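Seasoning and cleaning a small clay teapot — how careful must I be?

Posted in Kitchen and Table > Tea and Coffee

Raquel Ramalho

Hello to all. My aunt Pilar gave me a small unglazed clay teapot when she moved to a smaller apartment. It was on her shelf for many years and I think she used it only for flowers, the dry ones. The inside smells a little of dust and also of something sweet, maybe old potpourri. I would like to use it for real tea.

I have read many pages and they do not agree. One says to boil the pot in tea leaves for a whole afternoon. Another says that boiling will crack it. A third says I must choose one kind of tea and never change it for the rest of my life, which makes me a bit nervous. I drink mostly dark oolong, but sometimes green tea in the morning.

So I want to know how to take out the smell, whether seasoning is really necessary, and if I can use two kinds of tea in the same pot. Also, our water in Dreltgate is very hard, the kettle becomes white inside in one month. Is this bad for the clay?

Thank you in advance and excuse my English.

Moreira

just rinse it and drink. I have mine since college, never seasoned anything, tea is fine. people make a big ceremony out of this

Adelino Pinheiro

I am not an expert, but I have used clay pots every day for 13 years and I broke two of them, so I can tell at least what I did wrong.

First the smell. Do not use dish soap, the clay drinks it and you will taste it for a long time. Fill the pot with warm water and one small spoon of baking soda, leave it overnight, and in the morning rinse it many times. Then let it stand open, lid beside it, in a dry place with air for a few days. Smell it again when it is completely dry. If the sweet smell is still there, repeat. With potpourri it can take three or four times, because the oils go deep. If after all this it still smells strongly, I would keep the pot for decoration and not drink from it. I don't know what they put in those dry flowers.

About boiling: it is possible, but the pot must go in cold water and become warm together with it. I cracked my first one when I put it into water that was already hot. Put a folded cloth on the bottom of the pan, the lid separate from the body, and keep the water very quiet for 30 minutes. Then turn off the stove and wait until everything is cold before you take it out. For seasoning you add a handful of the tea you like to drink. Is it necessary? I think no. If you make tea in it every day, the pot seasons itself. But in your case I would do it once, more for cleaning than for taste.

Two teas in one pot — I would say oolong in the clay and green tea in a glass or porcelain pot. Green tea is delicate and after a strong oolong you notice the difference. Nothing terrible happens if you mix, it is only a pity for the green.

Hard water leaves a white line on the outside, where drops dry. Wipe the pot with a soft cloth while it is still warm and the line does not form. For the tea itself I use a filter jug. I had a Wultonum and it was good, but any brand is okay. Please don't use vinegar on the clay.

One more thing, for every day: pour a little hot water in the pot before the leaves, swirl, and throw it away. My second pot broke in winter, on a cold morning when I forgot this. And empty the leaves the same evening, they grow mold faster than one expects.

For cups I like small white ones, you see the color of the tea well and you know when to stop the brewing.
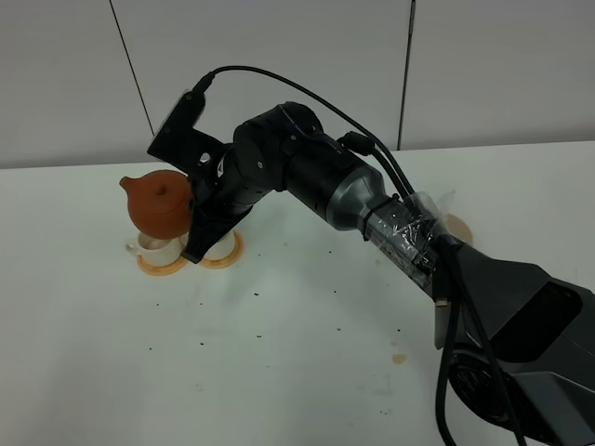
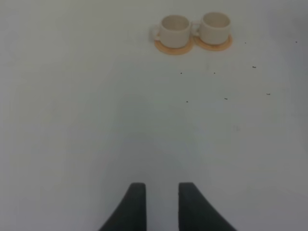
Unglazed clay teapot with two small white cups (first picture), and the cups on their coasters (second picture).

Raquel Ramalho

Thank you Adelino, this is very clear. I did the baking soda two times now and the smell is much weaker. I will try the slow boiling when I have a free afternoon. Moreira, thank you also, maybe I am worrying too much!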